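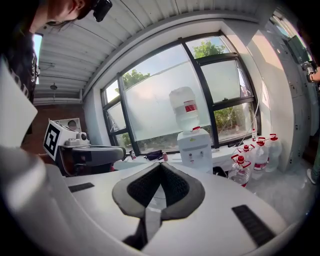

I'm looking for someone to keep our break corner in order - a small paid job, mornings only, and one I've been doing badly myself for two years. My name is Ayanda Baloyi and I run the front office at Flilska, which means I answer the phone, order the paper, and get the complaints when there's no tea. The corner has a big black-framed window with trees outside, and the water dispenser sits right by it, red-banded jug on top. It's a nice spot to work in, especially early when the room is quiet!

What you'd be doing

Mostly water and tidying. You'd swap the jug when it runs out, wipe down the dispenser and its two taps, rinse cups, and go along the ledge once a day putting things back with their owners. People put things down there and forget them - bags, bottles, you name it, and right now there's a pair of sandals at the far end by the window. You'd also mop the floor. The tiles are light gray and polished, so every drip shows, and please mop with care near the power strip under the ledge. Spare jugs stay on the floor against the wall, next to the dispenser, with the handles where you can grab them.
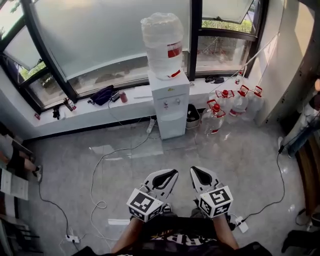

Hours and pay

Two hours a morning, four mornings a week, and we settle the days between us. Pay is 359 a month, paid on the last working day. We start in August, with a paid trial week first. Coffee is on us (Mpho Mathebula buys the good kind, and she'll want your opinion on it).

Who I'm hoping for

You need to be able to lift a full water jug safely, and they are heavy. I don't care about your resume much. I'd like somebody who shows up at 8, says good morning, and can ask a grown adult to come and get their bag without starting a fight. Students are welcome, and so are retired people.

How to apply

Write me a few lines about yourself and tell me which mornings suit you - a handwritten note left at the Flilska front desk is fine too. Perihan Işık will be at the desk if I'm out, and she can show you the corner while you're there.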